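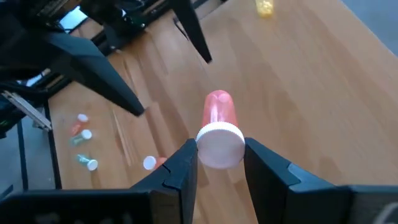 Fig. 4. Cap grip, right wrist view. Flat inner faces against both sides of the cap.

Section 5. Comparing finger sets on small objects

Read section 4 first if the arms haven't been homed today. Written for the Rüegg fingers and the Clivon fingers, same steps for both. Queries to Surachet Suwannarat. Last changed 17 December 2020.

5.1 Before you start

1. Power on the controller, wait for the steady light. Then the arms, left first.
2. Check both wrist cameras are giving a picture. If one is frozen, unplug at the hub end, NOT the wrist end.
3. Load the Skosaveo profile for the finger set you've got on. Wrong profile = wrong closing width.
4. Wipe the finger faces with a dry cloth. No spirit, it lifts the coating on the Clivon set.

CAUTION: Keep hands off the table while the arms are live. Stop button within reach of whoever is at the keyboard.

5.2 Pill bottles, cap grip

1. Bottles on their sides, spread out enough for one finger to get down next to each cap.
2. Left arm parked high. It can stay over the table but must not be below the park height.
3. Bring the right gripper down with the fingers either side of the cap. Go slow for the last bit.
4. Close at force 5. Go up one step at a time if it slips, and write down every step.
5. Lift, hold, turn the wrist a quarter each way, put down.
6. Log it: held, slipped or dropped. "Sort of held" is slipped.

Note: grip the cap, not the body. The body is round and smooth and you'll end up comparing bottles instead of fingers. The ridges on the rim are what we want both sets to work against.

Note: if the wrist picture smears when the arm moves, drop the travel speed to 62 and repeat. Don't log tries where you couldn't see the contact.

5.3 Cups and tall containers

Change over to the fixed camera for these, the wrist view is too close to judge the tilt.

1. Select the fixed view on the main screen. Lock exposure before each batch, window light shifts it.
2. Approach from above, fingers tapered end down.
3. Close at force 5 again. Thin cups will flex so stop as soon as the sides start to move in. 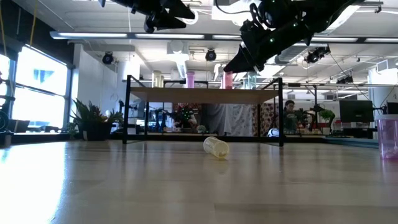
4. If a cup goes over, leave it. Finish the approach, log "tipped", then park both arms before you reach in.
5. Same cup, same spot, other finger set. Otherwise the numbers mean nothing.

CAUTION: Do not try to stand a cup back up with the arm. We lost a fingertip that way in May and the spare had to come from Sutton.

5.4 Swapping fingers

1. Park, power off arms, leave controller on.
2. Undo the two screws on each finger. Tray underneath, they roll.
3. Fit the new pair, notches facing the same way on both. Tighten by hand, then a quarter turn.
4. Load the matching profile and run open/close a few times with nothing in the grip.

Note: the counter goes back to zero when you change profile. Copy the old figure down first. Rüegg set was at 474 closes at last swap. Both sets get inspected at 1000, see section 7.

5.5 If it goes wrong

Gripper won't close fully: profile is for the other set. Reload.
Closes then opens again: force limit hit. Check nothing is caught at the base plate.
Fingers meet unevenly: one is seated badly, redo 5.4 step 3.
Error 62 on the controller: cable at the wrist. Power off, reseat, home agian.
Anything else: stop, leave the arms as they are and get Ertuğrul Sönmez.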